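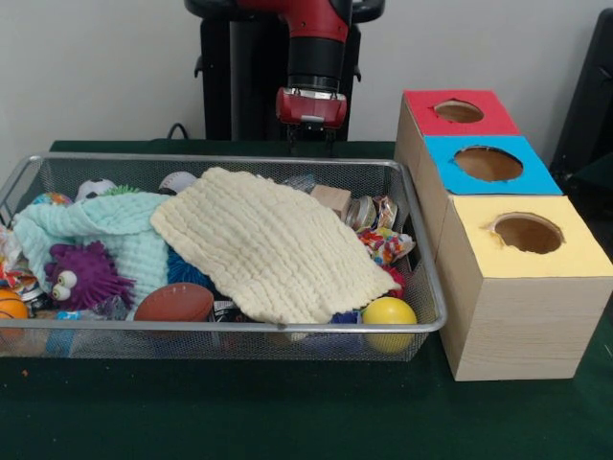
The Tape That Wouldn't Let Go

November 2022
By the Household Desk

Lihua Qian has strong feelings about masking tape, and she is willing to share them before you have taken your coat off.

"People buy the cheap roll, leave it on the trim for two weeks, and then blame the paint," she says. "The paint was fine. The paint was minding its own business."

Qian runs the repair counter at Dissanayake, a hardware store that sells adhesives by the aisle. She sold 700 rolls of Garnix painter's tape last year, a figure she has written on the wall behind the register in marker. The marker, she admits, was supposed to wash off.

Her advice on removing old tape is short. Warm it with a hair dryer on low, wait 15 seconds, and pull it back over itself at a flat angle. If it tears, warm it again. "Do not get a knife. Everyone gets a knife." 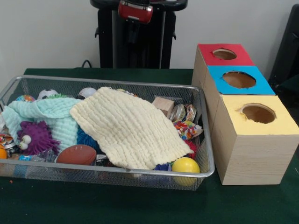

She is less sure about the gunk that stays behind. Unda makes a citrus remover that she likes on glass and metal, though she once left it on a varnished shelf through lunch. "I had a sandwich and then I had a project." On painted wood she sticks to vegetable oil, a rag and dish soap afterward.

Duct tape is another matter. Qian will sell it to you, but she'd like to know where it's going. In May a man came in for his third roll of Pidumen silver and told her it was holding up a gutter. She asked for how long. "He said since he bought the house. I gave him the bracket at cost."

Does she use tape at home? There is a pause. The handle of her own refrigerator, she says, has been on with double-sided foam since spring, and it is holding very well, thank you.

Related
Wood Filler or Putty: Which Goes Where
Getting the Lid Back Off the Super Glue
Caulk Guns Under Fifteen Dollars
Letters: More on the Gutter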